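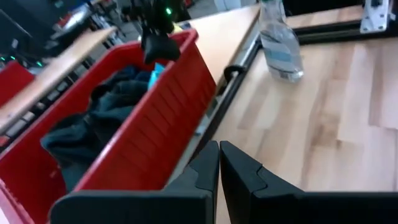

Comment plier une grande pièce de tissu souple sortie en boule d'un bac ? On l'étale d'abord entièrement sur une surface plane, on retrouve deux coins voisins, puis on plie toujours dans le sens de la longueur avant la largeur.

Plier le linge sorti d'un bac : méthode sur table

Par Peninah Odera, le 21 juillet 2022
Temps de lecture : 4 minutes

La méthode décrite ci-dessous s'applique aux plaids, aux couvertures légères et aux draps de bain. Elle convient aussi aux serviettes ordinaires, pour lesquelles l'étape 3 peut être sautée. Elle ne vaut pas pour les draps-housses, dont les coins élastiqués demandent une autre prise.

Matériel

-- une table dégagée, plus large que la moitié de la pièce à plier ;
-- un bac rigide pour le linge à traiter, posé du côté de la main faible ;
-- un second bac, ou une étagère, pour le linge plié ;
-- un chiffon propre et un produit adapté au revêtement de la table.

Étape 1. Préparer la surface

Essuyer le plateau sur toute sa longueur, dans le sens du fil s'il est en bois. Les produits pour vitres conviennent au verre et à la plupart des stratifiés ; sur un bois huilé ou ciré, un chiffon à peine humide suffit. Laisser sécher complètement. Un tissu à poil ras ramasse l'humidité et les poussières restées dans les joints entre les lames. Passer la main à plat sur le chant de la table : une écharde accroche les mailles et tire des fils.

Étape 2. Sortir une seule pièce

Saisir le tissu par le dessus du tas, près d'un ourlet si l'on en voit un, et lever à la verticale. Une traction oblique frotte la pièce contre le rebord et entraîne souvent la suivante. Si deux pièces viennent ensemble, reposer le tout dans le bac et reprendre plus bas. Vérifier ensuite que rien n'est resté pris dans les plis : les petits objets remontent facilement avec le linge.

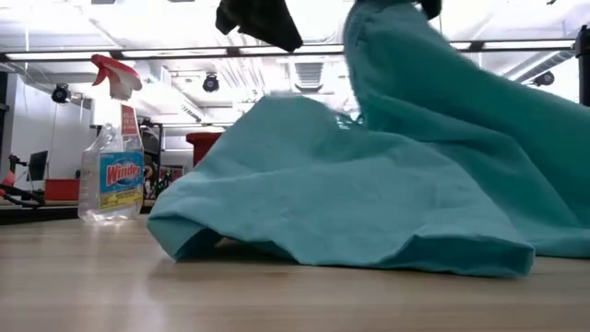
Photo : Naomi Biwott / atelier Esville

Étape 3. Étaler par levées successives

Un grand tissu posé en tas ne s'ouvre pas en tirant sur les bords. Le lever par un point du pli supérieur, le laisser se dérouler sous son propre poids, puis le reposer en reculant la main. Recommencer en prenant l'ourlet qui vient d'apparaître. Il faut jusqu'à 4 levées pour un plaid très froissé. Les flacons et autres objets debout se rangent hors du rayon de balayage, un pan soulevé vite pouvant les renverser.

Contrôler l'ourlet à chaque repose. S'il s'enroule sur lui-même, le dérouler du pouce en partant du milieu vers l'extrémité. Un ourlet roulé enfermé dans un pli laisse une surépaisseur qui fait pencher la pile.

Étape 4. Aligner le premier bord

Repérer deux coins voisins et poser le côté qui les relie parallèlement au bord de la table, à une largeur de main. Lisser du centre vers l'extérieur avec l'avant-bras. Ne pas étirer : un tricot ou une polaire détendus reprennent leur forme après le pliage et décalent les bords.

Étape 5. Plier

1. Ramener le bord opposé sur le premier, coin sur coin.
2. Lisser sans appuyer sur la pliure.
3. Plier de nouveau en deux dans la longueur.
4. Diviser la bande obtenue en trois et rabattre chaque tiers vers le centre.
5. Retourner le paquet, pliure vers soi.

Pour une étagère peu profonde -- c'est le cas du modèle Garnurell de l'atelier --, remplacer le pliage en trois par un pliage en quatre. Jana Sperling préfère rouler la bande, ce qui donne un bon résultat avec la polaire et un résultat médiocre avec le coton épais.

Défauts courants

Paquet en biais : le premier bord n'était pas parallèle à la table. Rouvrir jusqu'à l'étape 4, les corrections partielles déplacent le défaut sans le supprimer.

Bosse au centre : air emprisonné ou ourlet roulé. Ouvrir un seul rabat et lisser.

Peluches sur la face visible : plier envers à l'extérieur, ou brosser avant l'étape 5. Les teintes foncées sont les plus exposées.

Rangement

Poser les pièces lourdes en bas et alterner le côté des pliures d'un paquet à l'autre. Le bac vidé se nettoie à l'eau savonneuse ; s'il a des nervures, les brosser dans leur sens. Le laisser sécher retourné avant de le remplir.

Contact | © Atelier Esville | Haut de page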